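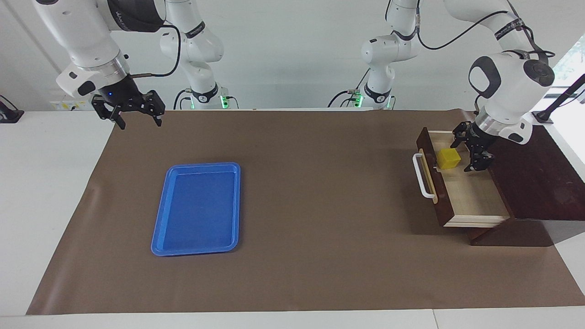 Left gripper down in the drawer next to the yellow cube, right arm parked over the back corner of the mat.

Drawer task: left arm faults on the way out, cube dropped

mirkamell48
2 Oct 2018
Hi all! First real manipulation project for me and I'm having a great time, apart from one fault that is eating my evenings. The job is simple: left arm picks the cube out of the open drawer and puts it in the blue tray. Going in is lovely. Coming out, the arm sometimes stops dead with an overcurrent error, and twice now the gripper let go as well. I've logged 647 runs and 48 ended like that. Any ideas? I love this setup and want it solid before January.

P_Holub
Nice looking cell! My money is on contact. Your fingers go in very close to the cube and the cube is in a back corner of the drawer, so there's not much room for error. If a finger leans on a wall while you lift, the wrist has to fight it and the current climbs. Try a straight vertical lift before any sideways move.

obura_bench
I don't buy it. Contact would show up on the way in too. Look at the cable over the upper links – if it pulls tight when the arm reaches toward the drawer you can get exactly this, and it comes and goes, so it drives you nuts. Ask me how I know!

P_Holub
It would not always show up going in. He goes in open and comes out closed on something, that's a different load. But sure, check the cable, takes 2 minutes.

Nassoro Okoth
Can we talk about the gripper letting go? That bothers me more than the stop. If a fault cuts finger power, whatever you're holding falls. A cube, who cares. We had the same behavior at Welcombe with a 600 gram steel part and it landed next to somebody's hand. Set the fault action to hold position, and keep your hands off the mat till you've cleared it.

obura_bench
Hold on fault is fine until the thing being held is a finger. I'd take the drop.

Nassoro Okoth
Fair point, so limit the grip force as well. I still want hold.

mirkamell48
You people are great! Ran a batch with a straight lift first and the current peak is way down, but I still got one stop, so obura_bench may be onto something too. Rerouting the cable tomorrow with more slack at the elbow. Grip force is already turned down, and I'll post the current plots once I work out how to export them from Lovodano.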